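The spring open day at Enow runs on a Friday from 2 p.m. in the Stitusholm building. Visitors can watch the cloth-handling work, try a hand-held gripper and talk to the people who use one every day. These are the questions we get most often. If yours is missing, ask Ehab Salem at the front desk.

The pictures show gripper work with cloth and clothing in a bedroom.
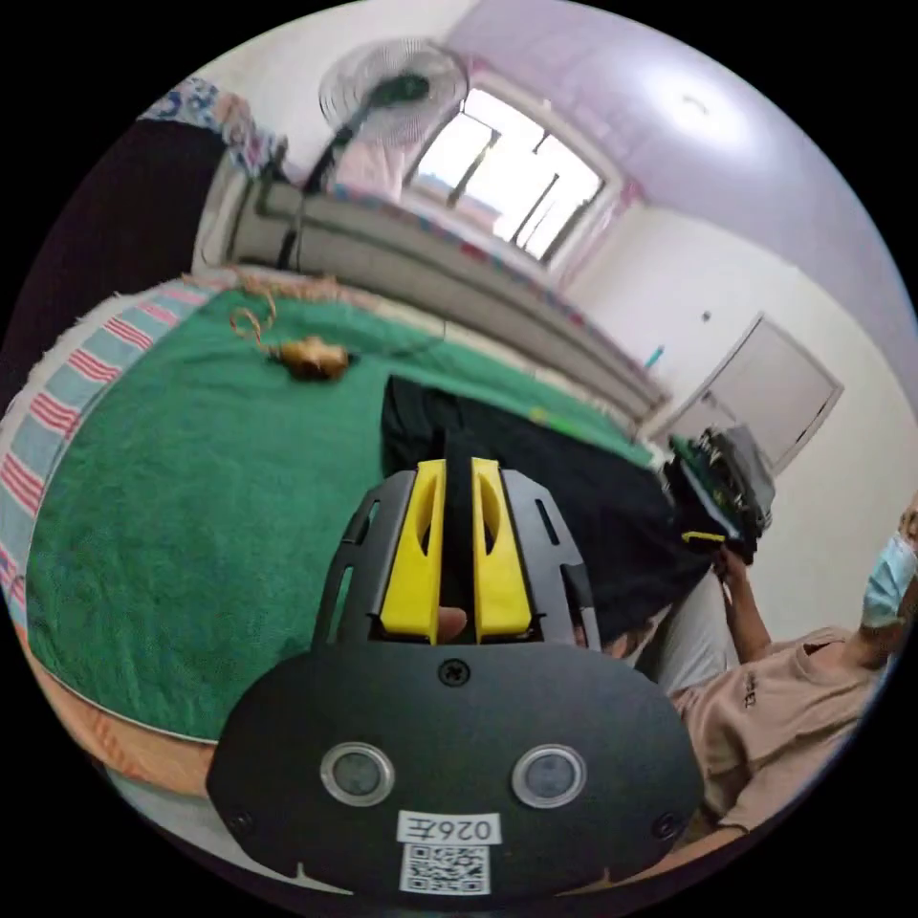
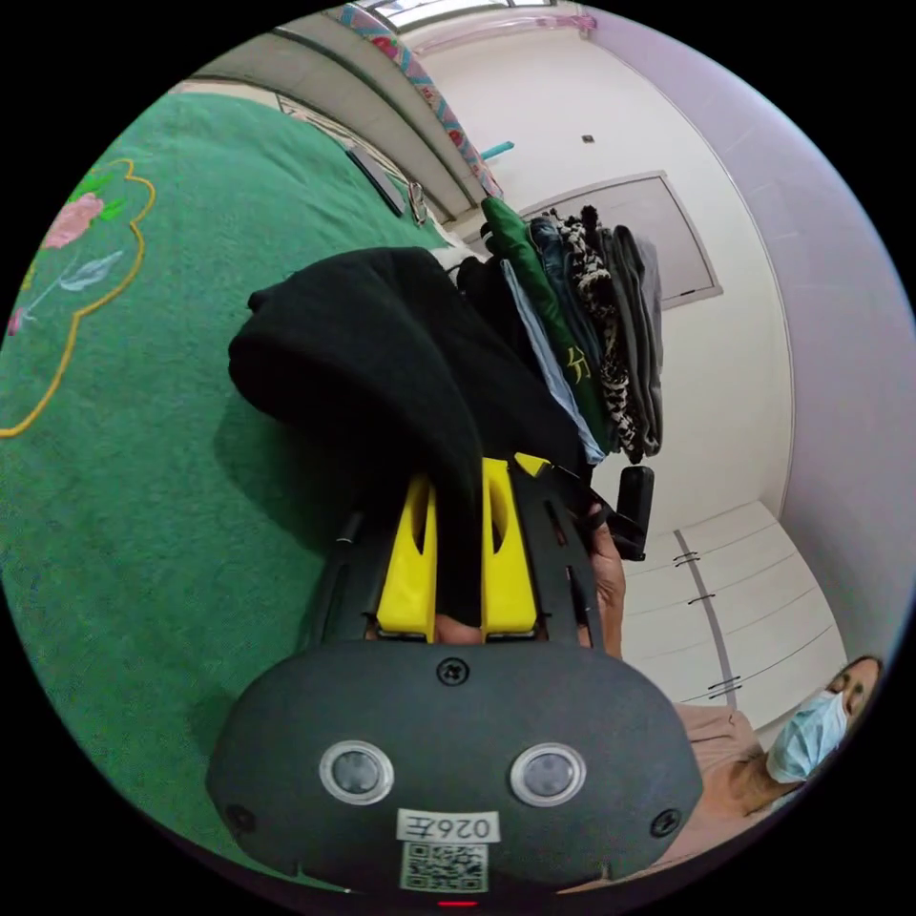
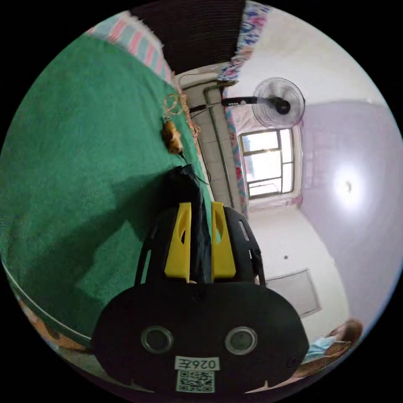
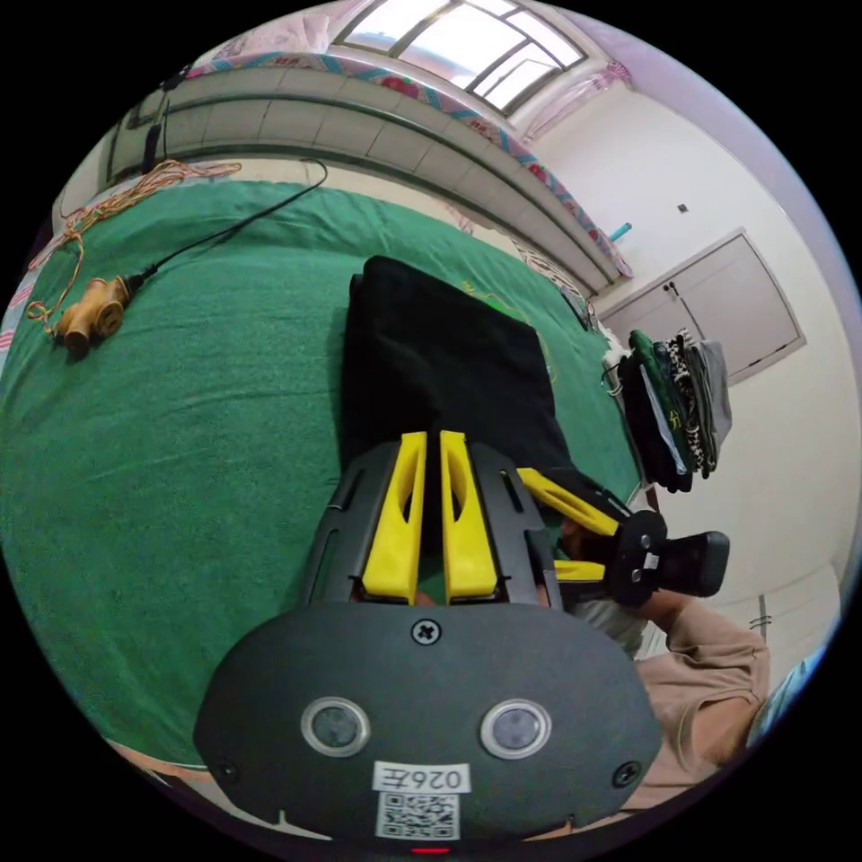

## What will I see?

A person working with a hand-held gripper on ordinary household items, mostly clothes. The gripper has two yellow fingers that close on the cloth. Each demonstration lasts 20 minutes, with time for questions at the end. The same task is done several times in a row, so you can come in partway through and still follow it.

## Is there a robot arm?

Yes, in the second room. It has the same kind of fingers as the hand-held tool. The arm is called Wumbei on the schedule. It folds towels and is a good deal slower than a person.

## Why does a person hold the gripper?

The person does the job using only what the robot will have, which is two fingers and a view from the tool. The recordings are then used to teach the arm. Doing it by hand lets us work in real homes without bringing the arm along.

## Why clothes?

Cloth changes shape every time it is touched. A box can be picked up the same way twice, and a sweater usually can't. Dark clothes are hard in their own way, as folds are difficult to make out in black fabric.

## Why do the straight lines look bent?

The camera on the gripper has a very wide lens. It takes in the fingers and much of the room at once, and walls and windows curve toward the rim of the view.

## Can I try it?

Yes. We have 2 grippers for visitors and a table of towels, shirts and socks. Put your name on the sheet when you arrive. Turns are five minutes each. Most people can pick up a sock right away. Folding a shirt takes longer to learn.

## Can children come?

Children are welcome in both rooms. To use a gripper they need to be 13 or older. Younger children can watch from the front row, where there are low benches. Please keep them behind the yellow tape when the arm is moving.

## Will I be recorded?

Visitor turns are not recorded. The staff demonstrations are, and the view from the gripper is shown on a screen beside the table. If you would like to stay out of it, sit on the left side of the room.

## How do I get a place?

There are 200 places. Tickets are free and can be picked up at the Santhorpe library desk or at our own front desk. Each ticket has a start time printed on it. If you are late, you can join the next group if there is space.

## Where do I park?

Use the lot behind the building. The step-free entrance is on that side too, next to the bike racks.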